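# Chapter 7: Where the Water Goes

Before we get to pipes and pumps and all the rest of it, I'd like you to think about the last time you rinsed a cup. You turned a handle, water came out, the water ran around the cup and down the drain, and you went off to do something else. I've done that my whole life, and for most of it I never gave the drain a thought. I grew up in a house in Shehu where the kitchen sink emptied straight into a bed of banana plants (very happy banana plants, I should add!), so you would think I'd have been more curious than most. I wasn't. It took a job at the small treatment plant in Sarero, and a very patient supervisor named Yakubu Ekpo, to get me interested.

This chapter is about household wastewater, meaning all the water that leaves a home after people have used it. We usually sort it into two kinds. **Graywater** comes from sinks, showers and washing machines. It carries soap, hair, skin, lint and a bit of food. **Blackwater** comes from toilets, and it needs more careful treatment, as it can carry the germs that cause cholera, typhoid and a good many stomach illnesses. In most towns the two are mixed the moment they reach the main drain of the house, and from there on they travel together.

How they travel is mostly a matter of slope. A sewer pipe is laid so that one end sits a little lower than the other, and gravity does the work. If the slope is too gentle, solids settle and the pipe slowly clogs. Where the land is flat, or where the pipe would have to climb a hill, the town builds a pumping station. Sarero has 2,353 homes connected to its sewer and one pumping station, down by the fish market, and I can tell you that everybody in town knew when that pump stopped.

Between your house and the sewer there is one more clever thing, and it is only a bend. Every fixture has a **trap**, a curved piece of passage that holds a little water after each use. The water sits there as a plug and keeps sewer gas out of the room. Under a sink you can usually see the trap. In a toilet it is normally molded into the body, so you would have to look for its shape from the side, and on many models you can't make it out at all.

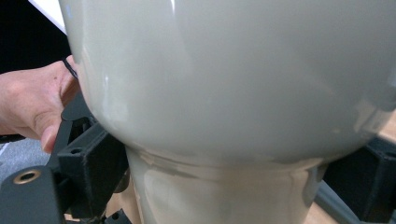
Marwa Berrada, on reading an early draft of this chapter, asked why I hadn't said what happens to a trap in a room that is hardly used, and she was quite right to ask. The water evaporates, she wrote, "and then people hunt all over the house for a dead mouse." A jug of water poured down the floor drain now and then will put the plug back.

We'll come back to traps in Section 7.2, along with vents, which keep the plug from being sucked away when a lot of water rushes past. Section 7.3 follows the sewage into the plant, and Section 7.4 deals with septic tanks, for those of you who live beyond the reach of a sewer.

**Words to know:** graywater, blackwater, trap, vent, pumping station, septic tank

**Before you read on:** Find a sink at home or at school whose pipes you can see. Draw the path of the water from the drain to the wall, and mark the spot where you think water stays behind. Keep the drawing, as you'll need it again for the activity at the end of Section 7.2.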